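Prandora School of Household Service
Course handout, Unit 4: Small fruit at the table
July 2022

4.1 Scope

Unit 3 dealt with whole fruit of hand size: apples, pears, bananas. Unit 4 deals with fruit that is eaten in one or two bites, plus small citrus. The topics are sorting, the choice of bowl, the order of filling, and the care of the cloth underneath. Cut fruit is left to Unit 6, where knives and cold holding are taken together.

Students should have read sheet 45 (washing and drying) before the session. Terms defined there are used here without repeating the definition.

4.2 Groups of small fruit

For table work the fruit is divided by skin, as the skin decides how it is handled.

Group A, thin skin, eaten whole. Grapes, blueberries, currants. The skin splits under pressure and the juice marks cloth. Rinse in a colander, drain, and dry on a towel in a single layer.

Group B, brittle shell, peeled by the guest. Longan, lychee, rambutan. The shell protects the flesh but cracks if fruit is stacked deep. Wipe with a damp cloth. Provide a dish for shells and seeds.

Group C, soft peel, peeled by the guest. Mandarins and other small citrus. Check the stem end first; mold starts there more often than on the sides. Provide a dish for peel. This may be the same dish as for Group B.

Grapes of different colors may share a bowl. Grapes still on the stem are cut into clusters of a size one guest will take. Single grapes are served only if they are firm at the stem scar.

4.3 The bowl

A wide, shallow bowl is preferred to a deep one. The load on the bottom layer is smaller and the guest can see what is offered. A glazed inner surface wipes clean and does not hold juice. Unglazed ware is reserved for nuts and dried fruit.

Rims with a wavy or scalloped edge need two remarks. First, they are lifted with both hands under the body, never by the rim. Second, round fruit will leave by the low points of the rim if the bowl is filled above them. The fill line is therefore taken from the lowest point of the edge. Gold trim is washed by hand with a soft cloth. Scouring powder and dishwashers both take it off in time.

4.4 Working between cloth and bowl

Fruit may be laid out on the cloth for sorting and then moved to the bowl, or the bowl may be filled straight from the towel. Laying out takes longer but shows up split skins. Leave clear space between pieces.

Fig. 4-1 and Fig. 4-2, in that order: grapes and longan-like fruit on a checked cloth; mandarins, a grape and blueberries in a scalloped bowl.

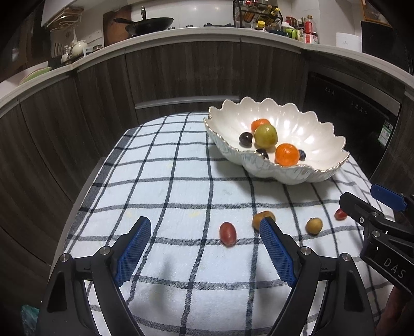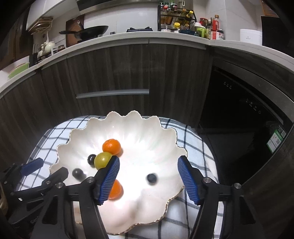

4.5 Order of filling

1. Set the bowl in its final place. A filled bowl is not carried across the table.
2. Place Group C first, stem end up, with a gap between pieces.
3. Place Group B against the citrus.
4. Place Group A last. Grapes go in before blueberries.
5. Check the fill line from a seated position.
6. Wipe the rim with a dry cloth.

Grip each piece at its widest point with the least pressure that will hold it. Lower it until it touches the bowl or the fruit below, then let go. Dropping from even a small height bruises Group A and chips thin glaze.

4.6 The cloth

A check or stripe is useful in training. The lines give a reference for centering the bowl and for spacing the plates. On a white ground, juice and peel oil show readily. Blot a fresh mark from the outside inward; do not rub. Yellowish marks that remain after washing are treated before the next wash and kept away from the iron until they are gone. Cloths that do not come clean are moved to practice stock and entered in the Primness linen book under code 709.

4.7 Exercise

Work in pairs. One student lays out and sorts, the other fills. Change roles and repeat with the same fruit, then inspect every piece for splits and soft spots. Record the group, the fault and the step at which it was noticed. Use form 152. Completed forms go to Stavros Moschos before Unit 5 begins in August.

4.8 Reading

Pesonen, Table Fruit and Its Handling, the chapters on berries and citrus.
Jiltarora course reader, section on glazed ware.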